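Category: Messaging software | Mobile applications | Digital stickers

Custom emoji

A custom emoji is a small picture added to a messaging application by its users or operators, in addition to the standard emoji supplied with the device. Custom emoji are normally entered by typing a short name between two colons, and they appear in the line of text at the same height as the letters around them. They differ from stickers, which are sent as separate messages and shown at a larger size.

Background

Standard emoji are encoded as characters, and each one must be approved before it can be used across different devices. Custom emoji are handled as image files instead. The application stores the file on a server, links it to a short name, and replaces the name with the picture when the message is displayed. A person reading the same message in a program that does not support the feature will usually see only the typed name.

Creation and format

Most services accept square images with a transparent background and set a limit on file size. Animated files are accepted by some services and refused by others. Simple shapes with strong outlines are preferred, as fine detail is lost when the picture is reduced to the height of a line of text.

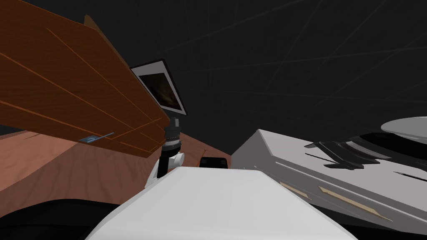 Source pictures for custom emoji may be drawn by hand, cut from photographs, or taken from computer-rendered material. Rendered pictures generally need heavy editing before use. The thin orange grain lines on a reddish-brown wood panel, for instance, would blend into a single color at emoji size, while a slim gray-blue handle would survive only if it were cropped closely and enlarged. Designers therefore tend to choose one object and discard its surroundings.

Packs and distribution

Custom emoji are often collected in packs. The Skarkmont messenger, developed by Forsyth, allows each group to hold two packs of up to 30 emoji. Cilside, a competing service, permits 38 emoji per group and does not divide them into packs. Packs made for one service cannot always be moved to another – short names may conflict, and file limits vary.

The designer Sveva Valentini published the Ostdale pack for Skarkmont in December. It was later adapted for Cilside with shorter names and thicker outlines.

Moderation

Group administrators usually decide who may add or remove custom emoji. When an emoji is deleted, older messages that contained it may show the short name in its place – some applications keep the picture in the message history instead.

Last revised 2025-06-13

Related articles
Animated stickers
Emoji short names
Forsyth
Group chat administration
Ostdale (emoji pack)
Transparent image files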